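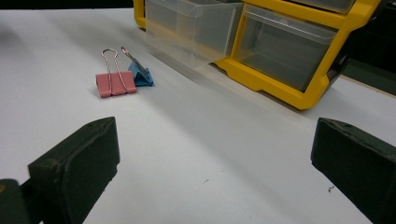 The Grovitz drawer-state node is still being sold on this list as finished, and I'm not convinced. It gives the planner one of two labels, open or closed, and Bratu plans a pull or a place from that. Fine for a solid drawer with a dark front. With clear plastic in a yellow frame I don't trust it. Take the wrist view: the drawer on the left is partway out, you can see the white surface through its walls, and the one to the right is still seated. Which label does the left one get? And the blue clip is partly hidden behind the pink one, so the clip segmenter has its own chance to merge them before we even get to drawers.

Quoting the earlier message:

> We ran the new node on the Gamargate logs and it looks solid.
> Every slot gets a state and the planner is happy with it. I'd like
> to merge into Arnau before the January tag. The head camera covers
> anything the wrist camera misses, so I don't see a reason to keep
> the old joint-limit check.

"Looks solid" on logs that were used to tune it? I asked for the held-out set last time and got a plot with no axis labels. And "the planner is happy" only means it returned a plan. It will do that with a wrong state too.

As for the head camera covering the rest:

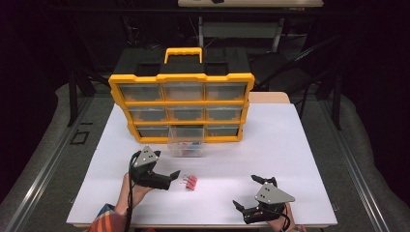 Last updated: January (quote marks fixed, message otherwise as sent)

Same organizer from the head side. The grid has 9 slots and 8 drawers in place. The bottom middle slot is an opening and its drawer is on the table in front of the case, with red and blue things in it. So what is that slot, open or closed? The node has no "removed" label. If it says open, Bratu will try to push shut a drawer that isn't in there. If it says closed, worse.

Before I'd agree to a merge:

- add removed and unknown as states, and let the planner refuse on unknown
- report partway drawers separately from fully open ones
- keep the joint-limit check, it costs us next to nothing
- test wrist only, head only, and both, on logs the tuning never saw

If the numbers hold up I'll drop the objection. Until then please leave it behind the flag in Arnau. Can whoever has the Gamargate split post the file list?

2025-12-07, posted by the Bratu planner maintainer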